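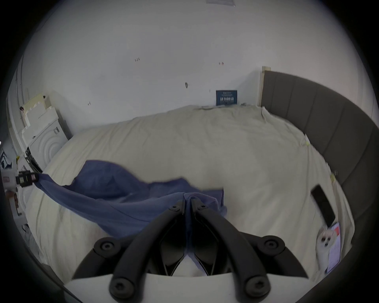
Three Hours in Clekenau, Mostly About Bedding

I went to Clekenau in October for the open day at Plarner, and I should say up front that I am not a person who has strong feelings about duvets. I own one. It has a cover. Twice a year the cover gets away from me in the wash and comes out with a pillowcase and two socks balled up in the far corner, and that has been the whole of our relationship.

Plarner has the old mill building behind the station, with a showroom on the ground floor, a sewing floor above it and the laundry in back. The open day started at 10 a.m. with coffee in paper cups and a basket of fabric scraps you were invited to rub between your fingers. Everyone did this with great seriousness. A man in a rain jacket rubbed the same scrap for so long that his wife went ahead without him.

We went round in groups of 21. Mine was led by Ida Hagedorn, who runs the laundry and had a voice built for talking over dryers. She didn't lower it in the showroom.

First came the sewing floor. I had expected something louder. A long cutting table takes up most of it, and at the near end two women were closing duvet covers, turning each one right side out with a sort of shrug that I have tried at home since and can't do. The machines are older than I am. One of them skips a stitch in cold weather, and the cure for this, Ida told us, is to run it for a while on scrap and speak nicely to it. A boy at the front asked what you say to it. She told him that was between her and the machine.

Then the laundry. Every cover is washed before it is sold, to get the shrinking over with on Plarner's time and not yours. A board on the wall gave last month's total as 3,645 pieces, in chalk, with the five redone in a different hand. The heat in there is tremendous. My glasses went white at the door and I did the first half of the room by ear. I can report that it has a hum and a thump.

After that we were let loose in the bedrooms, and I'd have paid for this part (the day was free). The showroom is laid out as a row of small rooms with real beds in them, and the beds are there to be messed up. You pull things about, lie down if you like, take your shoes off first, and then you're shown how to put it all back. I spent most of my time at a bed with a cream duvet and a grey padded headboard, the kind divided into upright panels, so you can lean on it with a book. It was the most rumpled bed in the place by the time our group had finished with it, and I'd bet it looked more comfortable that way than it had at opening.

A lesson in folding followed. I had hoped to be excused. Ida's method for anything long and soft is to find two corners before you do anything else, and to stop whatever you are doing if you can't find them. Don't shake it. Don't start folding from the middle and hope. Pinch a corner, walk your other hand along the edge until you meet the next one, and lay the whole business flat on the bed before you make a single fold. She did a bath sheet this way in a few seconds. I did one in what I would call a morning. Mine was a shape you'd see washed up on a beach, and she looked at it for a moment and said the color was nice.

She is firm about creases too. A duvet, she said, is allowed to have wrinkles, and people who iron them have too much evening. Towels must never be ironed. Sheets are your own affair. I wrote this down on my coffee cup.

Lunch was at Vrettos, across the yard, where the open day ticket got you soup and a roll. The soup was lentil and very good. The roll had been made for a person with better teeth. I shared a table with the man in the rain jacket, who had found his wife again and had bought the fabric he'd been rubbing. They'd come up from Sirnaren for the day, two trains each way, and were already arguing over whether it would match the curtains. He thought it would. She said he had never once looked at the curtains.

The shop by the exit is small and well placed, in that there is no other way out. Seconds are on the shelves at the back, marked down for a crooked seam or an uneven hem, and I couldn't find the fault in most of them even with the tag pointing to it. I bought a cover in a green I'm still not sure of and a bag of lavender I didn't want.

Practical matters, if you're going: the station is a short walk if you take the footbridge and a long one if you follow the signs. Groups leave every half hour until 3:30 p.m., and the later ones are smaller; the last had 16 people in it and got to see the dye samples, which we didn't. Wear socks without holes. Leave the big bag at the front desk, as the stairs up to the sewing floor are narrow and you will be stuck behind someone who didn't.

The green cover went on that same night. I found both corners first, walked my hand along the edge as instructed, and got it on at the second try, with the buttons at the wrong end.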